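The last parade at Mollambridge

August 2018

I went over to Mollambridge for the final march of the old regimental association. I am not a military person and I only knew it was happening from a notice in the library window, but my grandfather served with some of those men and I thought one of us should go.
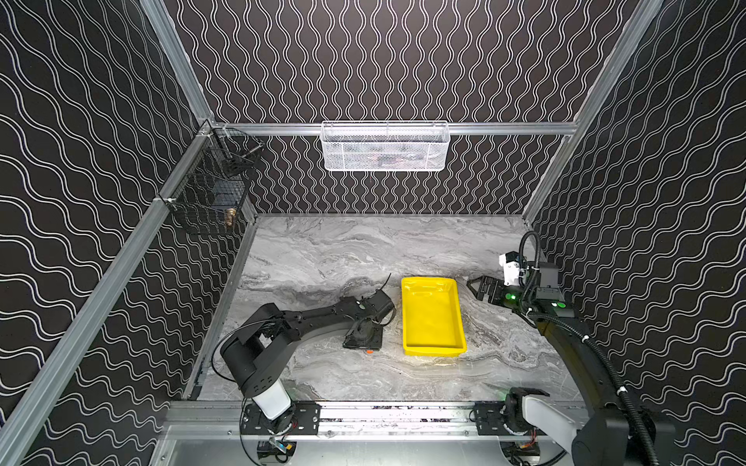 The association has marched from the drill hall to the bridge every summer since the war. At its largest it had 286 members. This year there were enough for two short ranks, and most of those were sons and daughters wearing medals on the right side. The branch will lay up its standard in October and after that there will be no more parades.

I got there early and stood outside the Le Goff bakery, which had put out chairs for anyone who wanted one. It rained a little, then stopped. The band came from Lidorgate and was better than I expected. They played three marches on the way down and a slow one at the bridge, where the wreath went into the water.

The county had sent a deputy lieutenant, who inspected the ranks and spoke to each person in turn. I had assumed this would be a quick handshake and a nod. It took so long that the band ran out of things to play and started again from the beginning. One man in a wheelchair had a good deal to say and was allowed to say all of it.

The speech was short. It mentioned the crossing at Zonden, where the regiment lost 80 men in one morning, and read out the names of those from the town. My grandfather was at Zonden and never spoke about it at home. I found out from his service papers, years after he died.

Afterwards there was tea in the drill hall. The collection for the upkeep of the memorial stands at £3420, and they were still taking envelopes at the door when I left. The stonework needs cleaning and two of the names have worn away almost completely – I had to feel for the letters with my finger.

I asked where the standard would go. It will hang in the north aisle of the parish church, next to the one from the first war. The church is open most mornings, and the service in October is open to anyone. I have put it in the diary and will try to bring my mother.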